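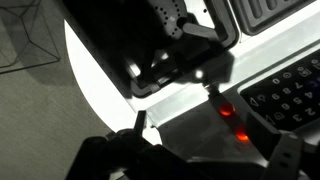
关于我们

Villalobos玩具维护站是一家面向幼儿园、托育点和社区玩具图书馆的技术服务机构，业务范围为角色扮演类塑料玩具的检查、清洁、维修和编目，其中以玩具厨房类占比最高。本站不从事零售，也不代理任何品牌。

一、沿革

本站前身是Plosten玩具图书馆的内部维修组，由Gumaro Arriaga负责。最初只有一张工作台，处理馆内外借后退回的玩具。随着周边园所陆续送修，维修组从图书馆分出，单独登记，沿用现名。Bukola Babalola随后加入，负责编目和检查规程的编写。现有人员6名，其中维修岗3名，编目岗1名，其余为收发和清洁岗。

二、业务范围

1. 入库检查。对送检玩具逐件登记外观、连接件和可动部件的状态。
2. 清洁。按材质分类处理，印刷面与素面塑料使用不同的擦拭方法。
3. 维修。更换旋钮、紧固件、门轴及把手。
4. 编目。为每件玩具建立档案卡，供借出方核对。

三、玩具炉灶的检查要点

炉灶是送检量最大的单品，结构也较其他玩具复杂。常见的一体式炉灶由灶面、背板、控制面板和烤箱箱体组成，检查时从上到下进行。

背板一般为模塑件，砖墙纹样的凹槽容易积灰，须用软毛刷沿砖缝清理，不得使用硬质刮具。背板下方的控制面板通常集中了旋钮和按键，键盘区的按键间隙小，擦拭时布面应拧干，避免液体进入。
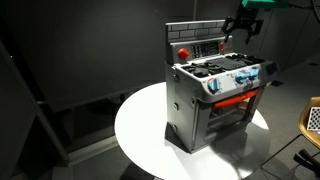 灶面的炉架为凸起件，检查边缘有无毛刺。灶面上的印刷花纹须与磨损区分登记：斑点状图案属于原有装饰的，不计入缺陷。前沿旋钮逐个转动，记录阻力是否一致；松动者拆下检查轴套，缺失者按原色补配，蓝色旋钮与红色旋钮的备件分盒存放，不混用。

烤箱门检查三处：把手两端的固定点、门轴、观察窗。观察窗为深色半透明件的，须在侧光下查看有无裂纹。箱内如有附件，先取出登记，再清洁内壁。侧板上的紧固件以手动螺丝刀复紧，不使用电动工具，以免塑料螺孔滑牙。

四、检查分级

检查结果分为4级。A级可直接借出；B级清洁后借出；C级须维修并复检；D级停止使用，可用部件拆下入备件库。分级由检查人填写，复检由另一人完成，两人均须在档案卡上签字。同一件玩具连续两次评为C级的，由编目岗提请讨论是否降为D级。
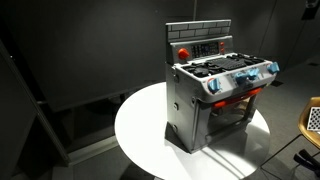 档案卡的照片要求拍到正面和一侧侧板，背板顶部与底座应完整入镜。颜色描述统一用本站色名表，例如把手记为“橙红”，箱体记为“浅灰”，不使用“亮色”“暗色”等笼统说法。旋钮按位置编号，自左向右，先前沿后面板。

五、合作单位

本站目前与11家园所和图书馆签有年度服务协议，协议范围包括定期上门检查和集中送修两种方式。Flustance托育中心采用上门方式，其余单位以送修为主。档案卡系统由Uveo工作室开发，借出方可凭卡号查询检查级别和维修记录。

每年10月为集中盘点期，期间暂停接收新的送修件，已签协议单位的急修件除外。

六、送修须知

送修前请清空玩具内的散件，另袋包装并注明所属玩具。带电池仓的玩具请取出电池。外包装须能保护凸出部位，旋钮和把手处应加衬垫。未附送修单的物品不予登记。

首次送修的单位须先填写基本信息表，写明玩具数量、类别和使用年龄段。报价以入库检查结果为准，口头估价无效。维修完成后，换下的旧件随玩具退回，如需本站代为处理，请在送修单上勾选。

本页内容更新于2021年11月29日。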